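Startseite > Lehre > Medienwissenschaft > Seminar Schauspiel und Star-Image > Handout 3

Handout 3: Der Charakterdarsteller, oder warum wir manche Gesichter kennen und die Namen nicht

Hallo zusammen, hier kommen meine Notizen zur dritten Sitzung, ein bisschen aufgeräumt, aber nicht sehr. Wer gefehlt hat: Wir haben mit der Frage angefangen, was eigentlich eine Nebenrolle ist. Klingt banal, hat uns aber fast die halbe Sitzung gekostet (danke, Despina, für den Einwand mit den Ensemblefilmen!).

Mein Vorschlag war, zwei Dinge auseinanderzuhalten. Die Größe einer Rolle ist eine Frage der Leinwandzeit, die kann man mit der Stoppuhr messen. Das Gewicht einer Rolle ist eine Frage der Erzählung. Jemand kann in sieben Minuten auftreten, eine Tür aufmachen, einen Satz sagen und wieder verschwinden, und der ganze Film kippt danach in eine andere Richtung. Der klassische Charakterdarsteller lebt von dieser Differenz: wenig Zeit, viel Gewicht.

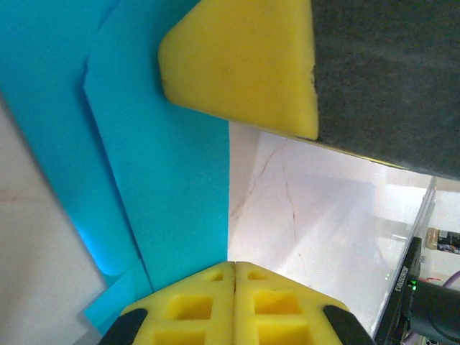
Gelber Schaumstoff, aus der Nähe.

1. Typ und Typisierung

Im alten Studiosystem wurde nach Typ besetzt. Man brauchte einen müden Polizisten, eine strenge Tante, einen nervösen Buchhalter, und für jede dieser Figuren hatte man Leute unter Vertrag. Das klingt erst mal nach Fließband, und für viele war es das wohl auch. Ich finde aber, man unterschätzt leicht, was das Publikum davon hatte! Man sah ein Gesicht und wusste in zwei Sekunden, woran man war — und genau dieses Vorwissen ließ sich dann auch ausnutzen, wenn der müde Polizist plötzlich doch der Mörder war.

Wichtig für die Klausur: Typisierung (im Englischen typecasting) meint die wiederholte Besetzung nach einem festen Muster. Gegenbesetzung (casting against type) setzt dieses Muster voraus, sonst würde sie ja niemandem auffallen. Bitte nicht als zwei getrennte Phänomene auswendig lernen, die hängen zusammen. 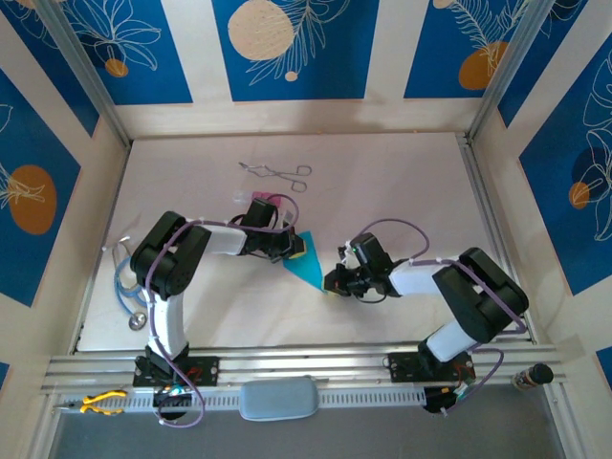
2. Die Stimme

Mein Lieblingsteil, ich gebe es zu. Wir haben uns den Mitschnitt der Szenenübung von Mirsad Ristić und Vesna Vukčević angehört, erst ohne Bild, dann mit. Beide lesen denselben Dialog aus »Steltham«, dem Kriminalstück, das wir das ganze Semester mitschleppen. Ohne Bild haben fast alle Mirsads Kommissar älter geschätzt, als er mit Bild wirkte. Woran lag das? Notiert haben wir: tiefere Lage, lange Pausen vor den Substantiven, und die Satzenden fallen ab. Kastriot meinte noch, man höre den Atem vor jeder Lüge. Habe ich beim ersten Mal völlig überhört, beim zweiten Mal fand ich es fast zu deutlich.

Für die Analyse einer Stimme reicht »markant« übrigens nicht aus. Das Wort will ich in keiner Hausarbeit mehr lesen (ich habe es selbst jahrelang geschrieben, ich weiß, wovon ich rede). Schreibt stattdessen auf, was ihr hört: Lage, Tempo, Lautstärke, Artikulation, Dialektfärbung. Erst danach kommt die Wirkung.

3. Gesicht, Bart, Kostüm

Hier ging es um das, was Schauspieler von Rolle zu Rolle mitnehmen. Ein Bart kann Kostüm sein, er kann aber auch zum Star-Image gehören, und dann ist die Rasur auf einmal eine Pressemeldung. Boris Vukadinović hat dazu sein kleines Referat gehalten und Szenenfotos aus zwei Jahrzehnten nebeneinandergelegt. Die Folien liegen im Kursordner, Zugangscode 3032.
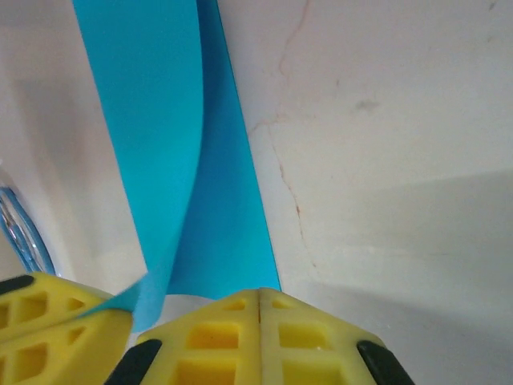

Ein Streifen in leuchtendem Blau, in sich verdreht.

Die Streitfrage am Ende war, ob ein wiederkehrendes Merkmal die Figur verdeckt oder ihr hilft. Ich neige zu »hilft«, jedenfalls bei kurzen Auftritten. In einer Hauptrolle von 122 Minuten sieht das anders aus, da muss das Gesicht irgendwann etwas Neues erzählen. Despina war strikt dagegen und hatte mit »Rorkbridge« ein gutes Beispiel parat — die Mutterfigur dort sieht vom ersten bis zum letzten Akt gleich aus und wird trotzdem immer unheimlicher.

4. Spätwerk

Dazu sind wir nur noch kurz gekommen. Bei Charakterdarstellern beginnt die große Zeit oft spät, weil die Falten mitspielen dürfen und weil das Publikum inzwischen eine lange gemeinsame Geschichte mit dem Gesicht hat.

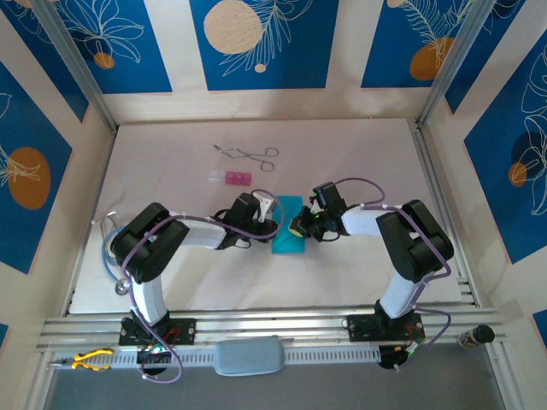

Wer im Alter zum ersten Mal eine Hauptrolle bekommt, spielt immer auch gegen die eigenen alten Nebenrollen an, und Kritiken greifen das dankbar auf. Achtet beim Lesen mal darauf, wie oft dort von »endlich« die Rede ist.

Bis zur nächsten Sitzung: Sucht euch einen Auftritt von bis zu 3 Minuten aus, gern aus einer Fernsehserie, und protokolliert ihn erst nur nach Gehör, dann nur nach Bild. Eine Seite genügt. Den Text von Zupan zum Star-Image bitte wenigstens bis zum zweiten Abschnitt lesen, der Rest kommt im Juli dran.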